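How a robot gets looked after

A robot that helps with the washing up needs looking after, just as a bicycle does. Bolts work loose, cables rub and fingers wear smooth. At the Larnodance workshop there is a robot called Galang. It has two arms, and each arm has a gripper at the end. A gripper is the robot's hand. Galang's grippers have two fingers each, which open and close like a pair of tongs.

Otakar Mikuš looks after Galang. He starts at eight in the morning, before the robot is switched on. An arm with no power can't move by surprise, so this is the time for putting your hands near it.

First he checks the cables. Each arm has a cable that carries power and messages to the gripper. When the arm bends, the cable has to bend too. If it is too tight it can pull out of its socket. If it is too slack it can catch on things. Otakar moves each arm slowly by hand and watches what the cable does.

Next come the screws. A robot shakes a little every time it stops and starts, and the shaking can turn a screw a tiny bit at a time. He tests each one with a small screwdriver. He doesn't turn them hard - a screw that is too tight can crack the cover it is meant to hold.
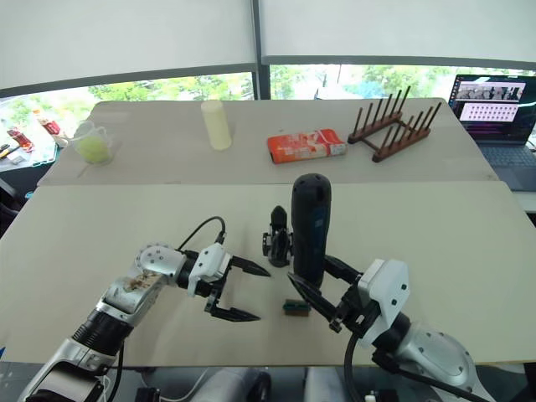
After that he wipes the fingers with a damp cloth. Grease from cups and plates makes them slippery, and a slippery finger drops things. If the fingers are badly worn, he takes them off and fits new ones. The spare fingers are kept in drawer 13, and the cloths are in the drawer underneath.

Then the robot is switched on and has to find its "home". Home is a position that the robot always starts from. Each joint has a sensor inside that measures how far it has turned, and it gives the answer as a number. For Galang's left elbow, the home number is 2565. For the right wrist it is 743. If the number on the screen is different, Otakar sets the joint again before any work begins.

The last job is a practice run. The robot picks up a few ordinary things and puts them down again. Otakar stands back with one hand near the red stop button and listens. A healthy joint hums. A joint that clicks or grinds needs to be opened up and looked at.

Everything goes in a notebook, even when nothing is wrong. In August the right wrist began to click, and the notebook showed that its screws had been loose on 2 checks before that. The wrist was sent to Manitz for a new bearing, and a spare was fitted until it came back.

Words to know

Joint: a place where the arm can bend or turn.
Sensor: a part that measures something.
Bearing: a ring that helps a part spin smoothly.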